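4.2 Setting up and looking after the simulated kitchen cell

I want to slow down a bit in this section, because most of the questions I get by email are about the cell and hardly any are about the learning method. The cell is one arm, one counter and one toaster oven, all of it rendered, and we call it Zurkwood after the cabinet pack we started from. People assume a simulated cell needs no upkeep. Ours needed plenty! I kept a repair log for it the same way I would for a real machine, and what follows comes mostly out of that log.

Let me start with the base. The arm is fixed near the front of the counter, and for the first few weeks in December I had it mounted too far back. It could reach the oven fine, but the elbow had nowhere to go once the door was down, so the solver kept picking odd postures and then snapping out of them. I moved the mount a little at a time and ran the same 10 reach tests after each move (in, pause, out, and back to rest). I stopped when all of them finished without a joint hitting its limit. If you only copy one thing from this section, copy that habit – run the same short tests after every change, even a change you think is harmless.

The door was the real headache. It is a hinged part with its own friction and its own stops, and with the stock values it would creep upward whenever a link brushed it. I raised the hinge friction, which cured the creeping but made the door so stiff that opening it stalled the wrist. In the end I gave the hinge two settings, a loose one while the door is moving and a firm one once it reaches the lower stop. That's a cheat, I know, and I say so again in the limits section. It did let me get on with the part of the job I cared about, which was clearance around the open oven.

Figure 4 comes from the clearance check. I like this pose for the job because the wrist and the lowered door are both in play, and a small error in either one shows up fast in the contact readout.
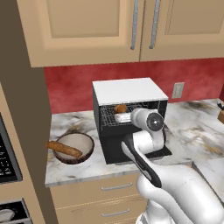
Figure 4. The Zurkwood cell during a clearance check (simulation render). The wrist is in front of the open toaster oven, with the door down and food on the wire rack.

The link that bends down under the wrist is the one to watch. It comes close to the front edge of the oven, and its original collision shape was a fat capsule that stuck out well past the part you see. The log was full of contacts that weren't there. I swapped the capsule for a tighter hull and the false contacts dropped from 468 to 10 over the same batch of 1447 runs. I was so pleased with this that I went and did the shoulder too, and broke it – the new hull overlapped the next link at rest, and the arm shook like a wet dog. I put the old shoulder shape back and have left it alone ever since.

The rack gave me a smaller problem. Thin wires and light food don't mix well in a physics engine, and early on items would sink between the wires or pop off them at reset. I now put a hidden flat plate at rack height that only the food can touch. The arm ignores it and still has to deal with the wires themselves. The bread in the bowl on the left got a simpler fix: it is dropped from a very small height at reset and left to settle before the arm is allowed to move.

Routine care is done with Histix, our small log reader, plus a checklist I keep in the project folder. Every 300 runs, Histix restarts the simulator, zeroes the joints and compares the wrist position with a saved one. If the two disagree by more than the tolerance we set, the batch stops and I get a message. Most of the stops so far came from me editing a file while a batch was going (please don't do this). One came from an update to the Boateng contact solver, which changed a default damping value. After that I froze the solver version, and the frozen setup dated 02/02/2025 is the one used for every result in Section 5.

I also tried the Corkeretti arm model in the same spot, mostly out of curiosity. It fit, but its wrist is longer and I had to redo the mount and the hulls from scratch, so I don't report numbers for it. Anyone who wants to swap arms should plan on repeating the whole routine above, starting with the base and leaving the hinge settings for last.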